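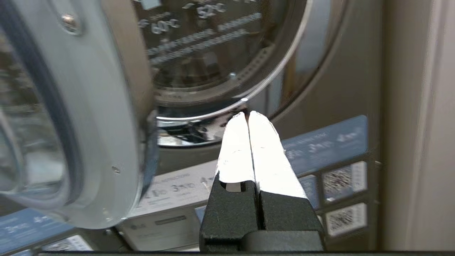 Asunto: Los tiempos de Josten no entran en la clasificación y el transpondedor desaparece a media tanda

Estado: Resuelto (con un fleco pendiente)
Categoría: Cronometraje / Karting
Abierto por: Ulises Benavides

Mensaje inicial

Hola a todos, soy Ulises, llevo el cronometraje del campeonato social en el circuito de Ñahui. Os cuento mi película, que ya no sé por dónde tirar y tengo a media parrilla mosqueada conmigo.

Usamos Torno para la clasificación en directo y un decodificador Gramside conectado al lazo de meta. Hasta agosto todo fue como la seda. Repasamos el asfalto de la recta, volvimos a meter el lazo en su ranura, y desde entonces hay un kart que me trae por la calle de la amargura: el 46, del equipo Josten. En una tanda de 20 vueltas me salen 18 – y claro, como le faltan dos pasos por meta, Torno lo manda al fondo de la clasificación aunque haya acabado segundo en la pista delante de todo el mundo.

Lo raro es que no falla siempre en la misma vuelta. A veces se come la cuarta y la undécima, a veces las dos seguidas, y entonces aparece una vuelta larguísima que parece que el chaval haya parado a merendar.

Lo que he probado hasta ahora:

Cargar el transpondedor toda la noche. Igual.
Reiniciar el decodificador entre tandas. Igual.
Borrar al piloto en Torno y darlo de alta otra vez. Igual, y encima perdí su historial de vueltas rápidas (se enfadó bastante, con razón).
Actualizar Torno a la última versión. Igual, pero ahora los botones están en otro sitio.

¿Alguna idea? Tenemos carrera dentro de nada y no quiero volver a arreglar una clasificación a mano con el vídeo de meta.

Respuesta de soporte

Hola, Ulises. Gracias por el detalle. Antes de tocar nada más en el programa necesitamos saber si el decodificador recibe el paso y Torno lo descarta, o si no llega a recibirlo. ¿Puedes exportar el registro en bruto del Gramside de una tanda en la que falten vueltas? Está en Herramientas > Registro > Exportar pasos. Dinos también qué tiempo mínimo de vuelta tienes configurado y a qué altura va montado el transpondedor en ese kart.

Ulises Benavides

¡Gracias por contestar tan rápido! Os adjunto el registro. Lo he mirado por encima y, si lo entiendo bien, los dos pasos que faltan sí están, pero con una señal bajísima comparada con los demás karts. El resto de la parrilla se mueve muy por encima de 200 y el 46 en esos pasos se queda en nada, una miseria.

El tiempo mínimo de vuelta no lo he tocado nunca, está como venía. La altura del transpondedor la tengo que mirar, que el kart lo guarda el equipo y no lo tengo a mano.

Respuesta de soporte

Recibido el registro. Los pasos están, en efecto, y Torno los descarta por el filtro de señal mínima, que en tu instalación está puesto en 200. Puedes bajarlo, pero te pedimos que no lo hagas todavía. Con el filtro muy bajo empiezan a entrar pasos falsos de los karts que circulan por el carril de boxes si este queda cerca del lazo. Revisa primero el montaje.

Ulises Benavides

Pues demasiado tarde, jaja. Leí «puedes bajarlo» en el móvil y lo bajé antes de llegar al resto del mensaje. Resultado: al 46 le salieron sus 20 vueltas, perfecto, y a un kart que entró a boxes a cambiar la cadena le salieron dos vueltas de regalo. Me lo quería comer el padre de otro piloto. Lo he dejado otra vez en 200 y he pedido perdón a quien había que pedírselo.

Y ahora lo interesante. Fui a ver el kart con el mecánico de Josten y el transpondedor lo llevan detrás del asiento, pegadito al soporte del lastre y tumbado. ¡Tumbado! En agosto cambiaron de asiento, el soporte viejo no encajaba y lo pusieron donde buenamente cupo. O sea, que yo llevaba meses echándole la culpa al asfalto y coincidió una cosa con la otra.

Respuesta de soporte

Ahí tienes casi seguro la causa. El transpondedor debe ir vertical, con la flecha hacia arriba, y sin metal entre él y el suelo. Una placa de lastre justo debajo se come buena parte de la señal. Móntalo en el lateral del asiento y haz una tanda de prueba con el filtro en 200.

Ulises Benavides – 8 de enero de 2023

Vengo con noticias. Montado en el lateral, vertical, con dos bridas y su pasador. Hemos hecho dos tandas de 20 vueltas esta mañana y las 20 han entrado las dos veces, con la señal del 46 al mismo nivel que el resto. Filtro en 200, sin tocar (lo prometo). Y ni un paso fantasma desde boxes.

De paso he puesto la revisión del transpondedor en la hoja de verificaciones técnicas, entre el peso y los frenos.

El fleco: sigo sin recuperar el historial de vueltas rápidas que borré. Tengo una copia de seguridad de antes del verano, pero es de la versión anterior y Torno me dice que el formato no es compatible. ¿Hay forma de importar solo a un piloto sin machacar lo que hay ahora?

Respuesta de soporte

Nos alegramos. Para el historial, no restaures la copia completa. Súbela a este mismo ticket, la convertimos nosotros y te devolvemos un archivo solo con los datos del 46, que podrás cargar desde Pilotos > Importar. Dejamos el ticket como resuelto y abierto a comentarios hasta que nos confirmes la importación.

Ulises Benavides

Subida. Gracias, de verdad, que ya me veía otra vez con el vídeo y la libreta. En cuanto me llegue el archivo lo pruebo en el portátil viejo y os digo.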